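Search this site Search Menu

Packing at the long table

Last updated: July

Ryszard Witkowska starts on the snacks at half past six, before the phone gets going. The boxes have to be out of the hall by noon on Monday, and he likes the small things sorted before anyone else arrives.

He runs the packing for Henivthorpe Parcels, which sends boxes of food to shearing sheds, road crews and a few remote schools. It began with eight boxes for a fencing crew his brother-in-law was working on. Last year it sent 1,425.

"I didn't set out to do it," he says. "They were out past Greltis for a month and they were sick of tinned stew. My sister asked if I could put something together. Then the next crew wanted the same."

The hall belongs to the tennis club and has a kitchen at one end that he uses for the kettle. He pays by the morning. Everything has to be packed away afterwards, so most of what he owns for the job folds, stacks or rolls up. The cloths come from home. He tried working on bare tables the first winter and didn't like it.

"Packets slide on a bare table. You put one down and it's over the side. With a cloth on, it stays where you left it. And you can take the cloth home and wash it, so you're not scrubbing a table that isn't yours."

The main meals go in big cartons and are dealt with by two others in the afternoon. Witkowska does what he calls the smalls: biscuits, bars, lollies, nuts, single-serve drinks. He sorts them into shallow trays first and checks each one against the order sheet before anything goes in a carton.

"People think you'd just tip it all in. I did that for a while. Then a bloke rang me from a shed near Sayegh and said he had nine muesli bars and nothing else. Someone had packed from the one bag. So now it goes in a tray, where I can see it."

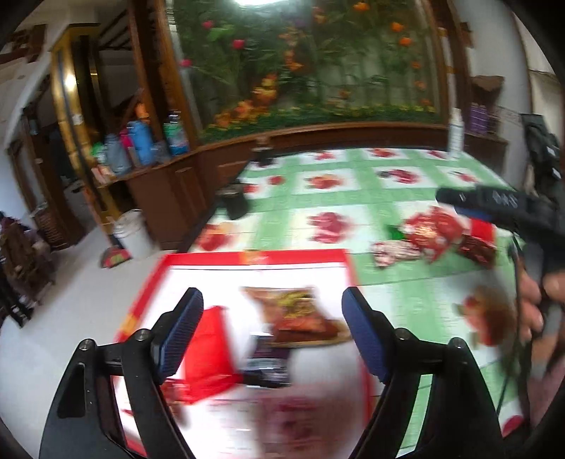 He prefers a low side on a tray for the same reason. In a deep tub the little packets end up underneath, and he has found things at the bottom that should have gone out a month before. A pale inside helps too, he says, particularly in winter when the hall lights aren't up to much.

Each order sheet has a line for things people don't want. Coconut comes up a lot. One school asked for no chewing gum and underlined it. He reads the sheet out loud as he goes, a habit from his years in the parts store at Nellelus, where he worked for 27 years before it closed.

"Same job, really. Somebody wants a particular thing and they're a long way off. If you send the wrong one they can't duck back and swap it."

Chocolate is the main trouble. From November until the end of March he leaves it out unless the order is going somewhere close, and puts in extra biscuits. He gets complaints every year. One regular customer writes "I'll take my chances" on her sheet, so she gets the chocolate and he hears about the state of it later.

Crisps are the other one. They take up room and arrive as crumbs if they're under anything. He packs them last, flat across the top, and tapes the carton without pressing down. "You get to know how much air a bag's got in it," he says.

He has been asked about moving to a proper shed with shelving and a loading door. The quote he got was for over $2,000 a month, and he didn't go back for a second one. The hall is five minutes from his house and the tennis club leaves him alone.

His daughter has put the order sheets on a computer, which he admits has saved him a good deal of squinting at handwriting. He still prints them. A sheet sits beside each tray with a peg on it, and when the tray is done he moves the peg to the bottom.

By nine the others are in and the kettle's on its second boil. He usually stops for a cup of tea then, standing up, and eats whatever has a torn packet and can't be sent.

"Fig ones, mostly," he says. "They split at the seam. I don't know why it's always the fig ones."

The next run closes on Monday, and sheets that come in after lunch go into the one following.

Sign up to our newsletter for local stories in your inbox. We use cookies to improve your visit. Accept Manage settings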